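Ticket 819
Subject: Left arm pauses before every pick, visitors think it is being dramatic
Site: Zodamstead, demo room
Opened by: Lilla Illés
Status: Pending
Opened: 2025-02-05

09:14 Lilla Illés
Open day starts at one. The two-arm table is up, Flustent is running the sorting demo, and the left arm stops dead above the plastic bars before each pick. Then it goes down and takes one as if nothing happened. The right arm doesn't do it. I have restarted Flustent twice, and the second time I was very polite.

09:31 Lilla Illés
More detail, as the form insists. Software is the same build we used for the school visit, no updates pending. The pause shows up in the log as "waiting for pose," 83 times since I switched on. Cables reseated. Network fine. The welcome banner is up, so that's one system working.

09:52 Rozália Gulyás
Is it waiting for a pose or for a camera? Flustent writes the same message for both, a design choice I have complained about in ticket 206. Please run the demo with the left wrist camera only and tell me whether the pause gets longer.

10:20 Lilla Illés
Longer. It now has time to reflect on its career. Pieces were left as the last run had them: pink bars lying over blue ones, a cyan bar under the other gripper's fingertips, and a red arc out in the open between the fingers.

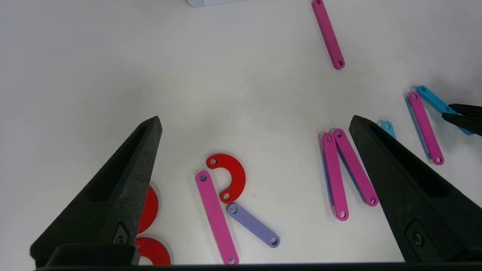 Rozália Gulyás says the overlaps are what she would look at first. When two bars lie on top of each other the picker asks for a second opinion, and if the overhead view is slow to answer, the arm sits there until it gets one. She wants the timeout from the left arm's config file, and she wants it copied and pasted, no retyping.

10:41 Lilla Illés
Pasted:
second_view_timeout = 14

The right arm's file says 2. I would like to know who thought 14 seconds was a good length of time to stand in front of an audience.

10:48 Rozália Gulyás
The change note says Dudás. It doesn't say why, and "testing" is not a reason. Set it to 2, save, restart the left arm only. Don't touch the Posier calibration, whatever the pop-up tells you.

11:07 Lilla Illés
Done. The pop-up told me. I closed it.
Six runs, pause is down to a blink. It did drop one bar on the third run, which I'm prepared to call audience participation.

11:15 Rozália Gulyás
Dropped bar is a separate ticket, please. Leaving this one open until the overhead view has been checked - a slow answer is still slow, we have only stopped waiting for it.

11:19 Lilla Illés
Will do after the visitors leave. Spreading the pieces out a bit more before one.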